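Small repairs, long waits: an hour with Oksana Lysenko

Oksana Lysenko has the kettle on before I get my coat off. Her repair shop is the back half of what used to be a shoe store on Nunley Street in Tonham, and she's talking already. Something about a clock. I miss the first half of it.

She fixes things, mostly small ones. Mantel clocks, music boxes, wind-up tins, a lot of model cars, lamps if she likes the person. No phones. "People get mad about the phones," she says. "I tell them there's a guy at the mall. Go see the guy at the mall."

She opened with 680 dollars and a bench that came with the lease. Before that, eleven years in the office of a plumbing supplier, Tkachenko and Sons, doing invoices. She liked it more than you'd think. "It was warm. I had a good chair. I was home by five-thirty. Then they closed the Tonham branch and I got a letter, and a cake. It was a nice cake."

So why repairs? She shrugs. Her father did radios at the kitchen table and she held the flashlight. That was her whole job, hold the flashlight and don't breathe on anything. "I got yelled at plenty. If the light moved he'd stop and just look at the ceiling. Now I do it to my nephew, same look, I can feel my face doing it."

First month she had four customers. One was her landlord. Then somebody's grandmother brought in a music box that three other places had turned down, and Oksana had it for seven weeks and charged her thirty bucks. Terrible business, she says. But the grandmother sang in a choir and choirs talk. 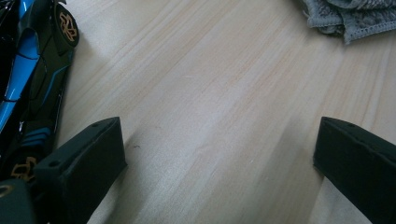 Model sports car, black and blue with gold wheels.

These days there's a waitlist. She keeps it in a green ledger, by hand, in pencil, and when I ask if she's thought about software she gives me what I assume is the flashlight look. Last year she took in 372 jobs. She turned down more than that but didn't write those ones down.

Money. I ask about it badly and she answers anyway. Rent went up in August and she raised her prices for the first time, then felt sick for a week. "I put a sign up. I wrote it so polite that people thought I was closing. A man came in and hugged me." She rewrote the sign. The clocks pay for everything, she says, the toys pay for nothing, and she won't stop doing the toys.

Parts are the real headache. She buys job lots when shops shut down, and the worst was a load from a wholesaler called Brukora that had gone under. The paperwork said 3,949 pieces. "Springs, I thought. Gears. I drove two hours. It was nearly all hinges! Little tiny hinges. Who wants them?" She still has them. I'm offered a bag on the way out and, reader, I took the bag.

Around eleven Sharon Mwaipopo comes in with pastries and no knock. Sharon works the counter three mornings a week and does the upholstery jobs that Oksana won't touch. They met at a night class in bookkeeping that neither of them finished. I ask who's the boss and they both point at the other one.

"She undercharges," says Sharon.

"She overfeeds the customers," says Oksana.

Both true, from what I saw. A man picking up a carriage clock left with two pastries and change from a twenty.

Sharon's the one who pushed for the Saturday-style open bench, tho they moved it to a weekday evening after the first couple tries. You bring a broken thing, you sit down, you fix it yourself with Oksana leaning over you. She hated the idea. "I thought they'd break my tools. They do break my tools. But you get a kid in here who's never undone a screw, and he gets the back off something and looks inside, and he goes quiet." She does the kid's face for me. It's a good impression. 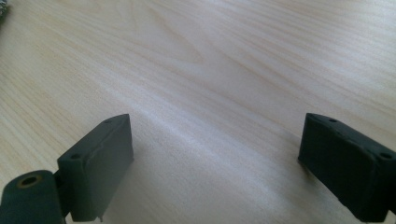
Clear the bench every night, that's her one rule for herself. Doesn't matter how late. She learned it after losing a balance staff from a French clock, a part about as long as a grain of rice, and finding it nine days later in a sandwich container. "I called the lady and told her the truth. I said, madam, it was with my lunch. She laughed. Some people don't laugh."

Does she ever give up on one? Sure. She figures some 2 in every ten just aren't coming back, or they could but it'd cost more than anybody should pay. She used to sit on those for months, too embarrassed to call. Now she phones the same day. Sharon makes her, and stands there while she dials.

What about the ones nobody picks up. There's a shelf. She walks me over - a cuckoo clock, a jewelry box with the ballerina gone, a lamp shaped like a goose. Some have sat there since the first winter. She won't sell them. I ask how long she'll hold on and she says till the shelf falls down, and Sharon says from the other room that it's a very strong shelf.

I've got one more question, the one about plans, five years, all that. Oksana is already back at the bench with a loupe in. She'd like a bigger window. She'd like a second vise. She would like, if I'm writing this down, for people to stop using superglue on their clocks before they bring them too her.

"Put that in," she says. "Big letters. No superglue."

The shop opens at ten, mornings are quieter. Bring cash, the card reader's broken and she says she'll get to it.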